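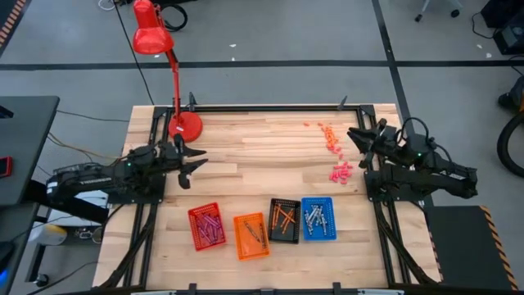

Lavanya Pisharody wondered whether the top had ever had a film finish on it, and said that if it had, no amount of oil would do any good until that came off. Good point, so I've added what I know at the bottom of my post.

Butcher block feels rough and fuzzy after oiling, what now?
Posted by Raghda Nasrallah, March 9, 2020
311 views

Hello everyone, and thank you for all the help with my cabinet hinges last fall! I have a butcher-block top, 34 inches deep, that I bought secondhand from a lady in Prunov. I wiped it down with a wet sponge, let it sit an hour, and put on a thick coat of Veveo wood oil that my sister had left over. Two days later it feels fuzzy, like a peach, and there are sticky patches near one end where I suppose I poured too much. I'd like to use it for rolling dough by Easter. Do I have to sand the whole thing down to bare wood, or can I rescue it?

Added later: the seller thinks it was only ever oiled. Water soaks right in at the ends, if that tells anybody anything.

Padmavathi Amin

Oh, I have been exactly where you are, and please don't worry, it's very fixable. The fuzz is just the grain standing up from the water. Every bit of wood does it the first time it gets a good soaking, and the oil went on before you had a chance to knock it back down.

Deal with the sticky patches first. Rub them with a rag and a little mineral spirits, windows open, and keep turning the rag to a clean side. Once they've stopped feeling tacky, leave everything overnight. Then sand by hand with 200 grit, going with the grain, and don't lean on it. You're only taking off the whiskers. Vacuum up the dust, wipe the top with a barely damp cloth, let it dry, and sand lightly once more. The second pass makes a lovely difference.

After that, put on oil the way you'd put lotion on your hands — a small amount, rubbed in well, and whatever is still sitting on the surface after twenty minutes gets wiped off.
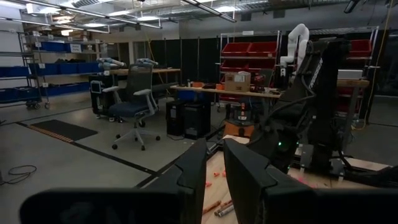

How long should I wait between coats? A full day is enough for plain mineral oil, but a drying oil such as tung wants two or three, and longer in a damp house.

I did three coats on ours the first week and one a month from then until October. My husband Gangadharan rolls chapatis on it every evening and it still feels like silk. One more thing, please check the label on that Veveo can before any dough goes near it. Some wood oils have driers in them and need weeks to cure. And lay the oily rags out flat outdoors to dry, never in a heap, as they can catch fire by themselves.

Ashwin Kamath

just use a belt sander, takes ten minutes

Padmavathi Amin

Ashwin, please, not on a top she's nearly finished with! It will leave grooves.

Raghda Nasrallah

Thank you both. The can says thirty days before food contact, so Easter may be store-bought rolls. Mineral spirits are on my list for tomorrow.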